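Wallbridge Home Carpet Washer, Model 638
Section 4: Cleaning Area Rugs and Deep-Pile Rugs

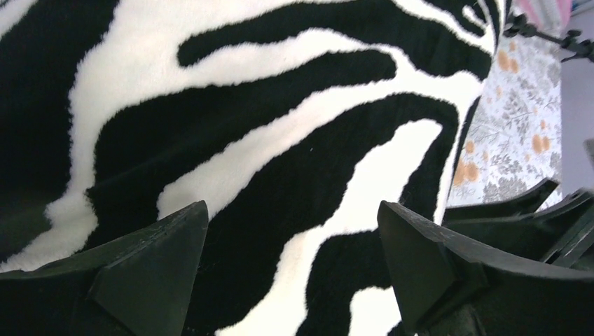

This section applies to loose rugs with a cut or shaggy pile. For fitted carpet, refer to Section 3. For upholstery and stairs, refer to Section 5 and use the Brever hand tool.

4.1 Before You Begin

Check the care label on the back of the rug. Do not use the washer on any rug marked "Dry clean only," or on silk, jute, sisal or untreated hide. If the label is missing, complete the color test in 4.2 before any other step. Rugs with strongly contrasting colors must be tested on the darkest color.

CAUTION: Do not wash a rug in place over unsealed wood, cork or laminate flooring. Move the rug to a tiled or concrete surface, or place a waterproof sheet under it that extends past every edge.

4.2 Color Test

1. Mix a small amount of Wallo Rug Solution with warm water in the proportion shown on the bottle.
2. Dampen a white cotton cloth with the mixture.
3. Press the cloth onto a hidden part of the rug for one minute. Do not rub.
4. Examine the cloth. If any color has transferred, do not continue. Contact a professional rug cleaner.
5. Allow the test area to dry fully and check that the pile has not shrunk or stiffened.

4.3 Preparing the Rug

1. Shake the rug outdoors, or hang it over a rail and beat the back lightly.
2. Vacuum both sides. On long pile, use suction only and switch off any rotating brush.
3. Lay the rug flat with the pile facing up.
4. Tuck fringes and tassels under the rug, or cover them with the fringe guard (part 346).

4.4 Washing

1. Fill the clean water tank to the RUG line. The water must not be hotter than 104°F.
2. Add one capful of Wallo Rug Solution and close the tank lid until it clicks.
3. Set the brush height dial to HIGH PILE. The brush should touch only the tips of the fibers.
4. Turn the power switch to ON and wait for the green light.
5. Starting at the far end, pull the washer toward you in a slow, straight line while holding the trigger.
6. Release the trigger and go over the same strip twice more to draw out the water.
7. Move across by half the width of the head and repeat until the whole rug has been covered.
8. Empty the dirty water tank when the red float reaches the MAX line.

NOTE: The washer will stop if the brush becomes tangled. Switch off the power and unplug the unit before removing fibers. Error code 821 clears when the unit is plugged in again.

WARNING: Do not leave the washer running in one spot. Excess water can loosen the backing and may cause mildew.

4.5 Drying and Finishing

1. Raise the rug on a drying rack so that air can reach both sides.
2. Keep the room ventilated. Do not use a heater with a surface temperature over 80°F on synthetic pile.
3. When the rug is nearly dry, comb the pile gently in one direction with the Waweru pile comb.
4. Do not walk on the rug or place furniture on it until the backing is completely dry to the touch.

Rinse both tanks and the brush after each use. Storage instructions are given in Section 7.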